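Home & Kitchen Help > Small Appliances > Cleaning and Care

Rice cooker smells sour even after washing, and it shares a table with the toaster

Gualtiero Villa
Posted in August, 3,402 views

I have a Gilero rice cooker, the kind with the hinged lid that swings up. I use it most nights and wash the inner pot every time. For the last couple of weeks there has been a sour smell when I open it in the morning. The pot itself doesn't smell. The rice tastes normal when it's fresh, but if I leave it on warm overnight it picks up the smell too.

I wiped the inside of the lid with dish soap and it helped for one day. I haven't taken anything off the lid because I don't know if it comes off, and I lost the booklet.
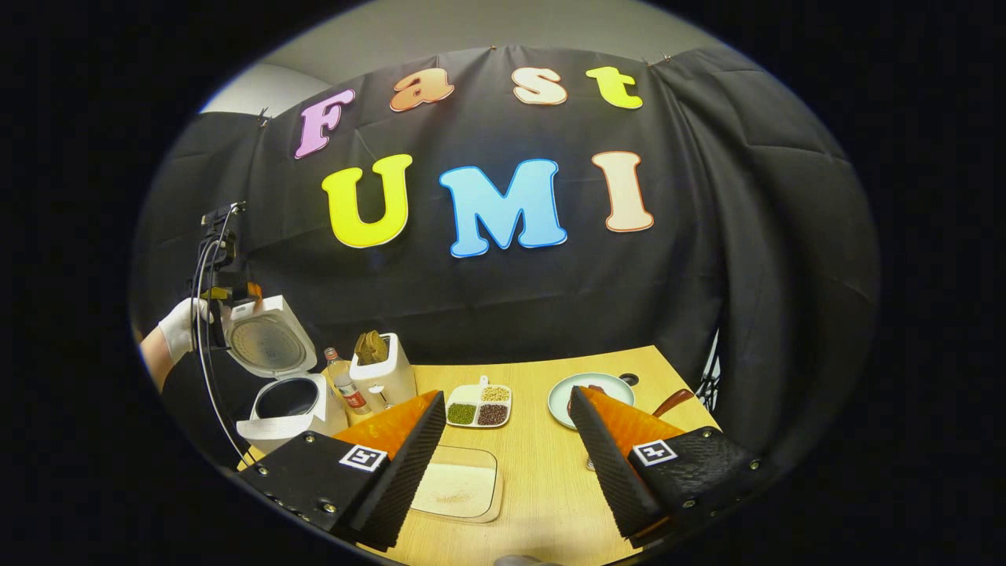 The other thing is the table. The cooker and the toaster are both on a light wood table because the counter is full. They're close together and I run them at the same time in the morning. I'd like to know if that is a problem for the wood or for the wall outlet. The room is small and I can't move the table.

Things I have tried: dish soap on the lid, leaving the lid open for an hour after dinner, and running it once with plain water. I don't want to use bleach.

2 replies

Pirnwood

The smell is almost always in the lid. Starchy water boils up through the holes in the inner plate and dries behind it, and wiping the front won't reach that.

Unplug the cooker and let it cool all the way. Look around the edge of the plate for a tab or a small knob in the center. On a lot of hinged-lid cookers the plate pulls straight off or unclips on one side. If it doesn't move with light pressure, leave it alone and look up the model number on the sticker underneath. Don't pry it with a knife. I cracked a clip that way on my old Zhuravel and the lid never sealed right again.

If it does come off, soak the plate in warm water with dish soap and go over the holes with an old toothbrush. Check for a rubber ring around the edge. The ring holds more smell than the metal does. Then look for the steam vent on top of the lid. Many of them lift out, and there is usually a little cup inside with old water in it. Also check the back near the hinge for a drip catcher.

After that, put 2 cups of water and a couple of spoons of white vinegar in the pot, run a normal cycle, and let it sit closed until it's cool. Run it again with plain water. Dry everything and leave the lid up overnight.

I would also stop keeping rice on warm until morning. Put it in the fridge after dinner and reheat it.

For the table, steam is harder on wood than the heat from the bottom. Pull the cooker forward when it's cooking so the steam isn't going into the wall, and keep a bit of space between it and the toaster. Put a tray under the toaster for crumbs. Two heating appliances on one outlet can trip the breaker, so add up the watts on the two labels and compare that to what the circuit can take. Plug them straight into the wall, no extension cord.

Brokex59

mine did this too. lemon slices in the water instead of vinegar, smells better. never took the lid apart. it came back after a month so I just bought another one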